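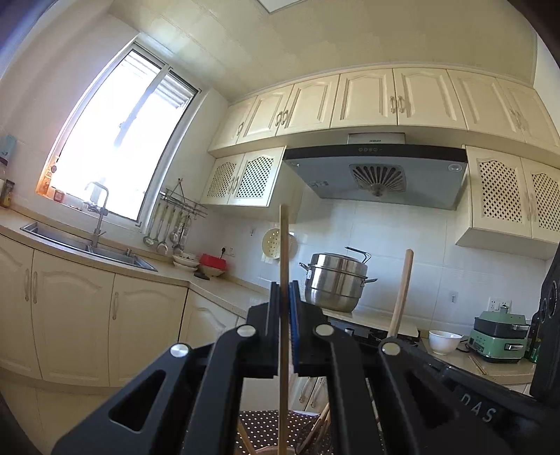 El fregadero, junto a la ventana de la cocina.

Preguntas frecuentes sobre filtros, jarras y descalcificadores domésticos

Última revisión: 23 de enero de 2018

Llevo bastante tiempo contestando los mismos correos sobre el agua del grifo, casi siempre después de que un comercial haya pasado por casa del lector. Reúno aquí las respuestas. No vendo aparatos ni cobro de quien los vende, y si alguna contestación suena antipática es porque la publicidad del sector me lo pone fácil.

¿Necesito un filtro?

Lo más probable es que no. Si vive en un municipio con red pública y su ayuntamiento publica los análisis, el agua que llega al edificio ya ha pasado los controles que marca la ley. Otra cosa es que no le guste el sabor. Eso es un motivo legítimo para comprar un filtro, pero es un motivo de gusto y conviene pagarlo como tal. Cuando el folleto mezcla en la misma frase «sabor a cloro» y «la salud de sus hijos», guarde la cartera.

¿Cómo sé qué agua tengo?

Pida el último análisis a la empresa suministradora. Suele estar en su página web, a veces escondido tres menús más abajo, y si no aparece lo mandan por correo. Mire la dureza, el cloro residual, los nitratos y la conductividad. Si el edificio es antiguo, pregunte además al administrador de qué material son las tuberías interiores, porque el análisis de la compañía no tiene por qué decir nada de lo que ocurre desde el contador hasta su vaso. Con plomo en la instalación, lo sensato es un análisis en el propio grifo y, si sale mal, cambiar la tubería.

Vino un técnico, metió dos electrodos en el agua y se puso marrón. ¿Me estoy bebiendo eso?

No. Es una demostración de electrólisis y lleva décadas funcionando de maravilla para vender. El color sale en gran parte del propio electrodo, que se corroe al pasar la corriente. El agua de ósmosis apenas cambia porque casi no tiene sales y conduce mal. Si quiere divertirse, pida al comercial que añada una pizca de sal de mesa al vaso «puro» y repita la prueba. La lectora Sheila Greenwood lo hizo en su casa y me escribió que la visita terminó bastante antes de lo previsto.

¿Y el medidor ese que marca un número?

Mide la conductividad y la traduce a sólidos disueltos. Un valor de 183 partes por millón, por ejemplo, indica que hay minerales en el agua. No indica cuáles, ni si son malos, y no detecta bacterias ni pesticidas. Muchas aguas embotelladas que la gente compra por «sanas» dan cifras más altas que el grifo. El aparatito es útil para saber si la membrana de una ósmosis se ha estropeado, y para poco más.

¿Sirven las jarras con cartucho?

Quitan cloro y mejoran el sabor. Algunas reducen también parte de la dureza mientras el cartucho es joven. Hasta ahí, de acuerdo. Lo que no veo claro es el coste: la jarra se vende barata y los recambios no tanto. Haga la cuenta de un año entero antes de comprar. Y guárdela en la nevera, cambie el agua a diario y lave el recipiente, que un cartucho olvidado a temperatura ambiente es un sitio muy cómodo para las bacterias.

Mi jarra Folano tiene un indicador que avisa del cambio. ¿Me fío?

Depende de lo que mida. La que probé yo contaba días: a los 2 meses pedía recambio, la hubiera usado o no. Eso no es un sensor, es un calendario. Otros modelos cuentan llenados, que ya es algo, pero ninguno de los que he tenido delante analizaba el agua. Siga el plazo máximo del fabricante por higiene, y si antes de esa fecha vuelve el sabor a cloro, cámbielo antes.

¿Qué opina de los filtros que se enroscan al grifo?

Los de carbón activo hacen lo mismo que una jarra, con más caudal y menos trastos en la nevera. Compruebe primero la rosca. Los grifos altos de caño curvo no siempre admiten adaptador, y los extraíbles casi nunca. No los use con agua caliente salvo que el manual lo permita de forma expresa.

¿Merece la pena la ósmosis inversa?

Si su agua tiene nitratos altos, mucho sodio o un sabor imposible, puede que sí. Es la única opción doméstica corriente que rebaja de verdad todo eso. A cambio ocupa el mueble de debajo del fregadero, desecha parte del agua que consume y pide mantenimiento cada año. Pregunte siempre cuántos litros tira por cada litro que produce y exija la respuesta por escrito. Me han dado cifras distintas para el mismo equipo según quién cogiera el teléfono.

El equipo Jilell promete agua «remineralizada y alcalina». ¿Eso qué aporta?

Primero le quita las sales al agua y luego le devuelve unas pocas con un cartucho que hay que reponer. El sabor mejora, lo reconozco. Lo de alcalina es otro asunto: el estómago es ácido y seguirá siéndolo beba lo que beba. Pedí al distribuidor los estudios que mencionaba su catálogo y recibí otro catálogo.

¿Un descalcificador es lo mismo?

No, y la confusión interesa a más de uno. El descalcificador cambia calcio y magnesio por sodio para proteger calderas, termos y lavadoras. No purifica. Con agua muy dura puede salir a cuenta, sobre todo en una casa con caldera propia. Con agua blanda es un armario lleno de sal. Quien siga una dieta baja en sodio debe consultar con su médico y, en todo caso, dejar un grifo sin tratar para beber y cocinar.

¿Y los imanes o los aparatos «electrónicos» contra la cal?

Magaña, que vende uno de los más conocidos de mi zona, afirma que «reordena» la cal para que no se pegue. Puse uno en la entrada del agua de mi casa en mayo y lo dejé 90 días. El hervidor se quedó igual de blanco que siempre. Un hervidor no es un laboratorio, ya lo sé, y alguien encontrará una tubería donde el invento se luzca. Pero quien cobra es quien debería probarlo – y con la dureza del agua medida antes y después no se puede, porque ellos mismos admiten que no cambia.

¿Cómo quito la cal sin comprar nada raro?

Vinagre de limpieza o ácido cítrico. El aireador del grifo se desenrosca, se deja un rato en remojo y se frota con un cepillo viejo. No emplee vinagre sobre mármol ni piedra caliza, se la come. En el fregadero de acero basta con aclarar bien y secar. Y nunca mezcle ácidos con lejía, ni «un chorrito».

Me ofrecen un equipo por 900 euros con «análisis gratuito». ¿Es caro?

Busque el mismo equipo, o uno con membrana y caudal equivalentes, en una tienda de fontanería. Es frecuente que la diferencia pague varios años de recambios. El análisis gratuito suele ser una tira de colores y un medidor de bolsillo, y el resultado suele ser que necesita usted el equipo. Todavía espero la carta de alguien a quien le dijeran que su agua estaba bien.

He firmado y me arrepiento. ¿Puedo devolverlo?

Si firmó en su domicilio tras la visita de un comercial, en general dispone de un plazo de desistimiento. Revise el contrato, mire si incluye el documento para desistir y envíelo de forma que quede constancia de la fecha. Que el aparato ya esté instalado no le quita el derecho por sí solo, aunque más de un vendedor asegure lo contrario por teléfono. Si hay un crédito vinculado, comuníquelo también a la financiera. Ante la duda, acuda a la oficina de consumo de su municipio.

¿El certificado Tesdale es una garantía?

Es un sello que figura en varios folletos y que, por lo que he podido averiguar, se obtiene pagando una cuota anual. No he encontrado los criterios publicados en ninguna parte. Si alguien los tiene, los leeré con gusto. Mientras tanto, pida el informe de ensayo del modelo concreto, con el nombre del laboratorio y la fecha.

¿Es mejor el agua embotellada?

Es más cara, pesa y genera plástico. Si el agua de su grifo es apta, la embotellada le compra sabor y comodidad. Una lectora, Kirsten Eskildsen, me reprocha que sea demasiado duro en este punto porque en su pueblo el grifo sabe a piscina. Tiene razón en lo del sabor. Pruebe antes a dejar una jarra abierta en la nevera unas horas: el cloro libre se va en buena parte solo. Si su red usa cloraminas, el truco funciona mucho peor y ahí el carbón activo sí tiene sentido.

¿Qué usa usted en casa?

Agua del grifo para beber y cocinar. El imán está en un cajón.

¿Puedo enviarle el presupuesto que me han dado?

Sí, por el formulario de contacto, tapando antes sus datos personales. Incluya el modelo exacto, el precio de los recambios y el análisis de su municipio. Sin lo último no contesto, porque no hay nada que contestar.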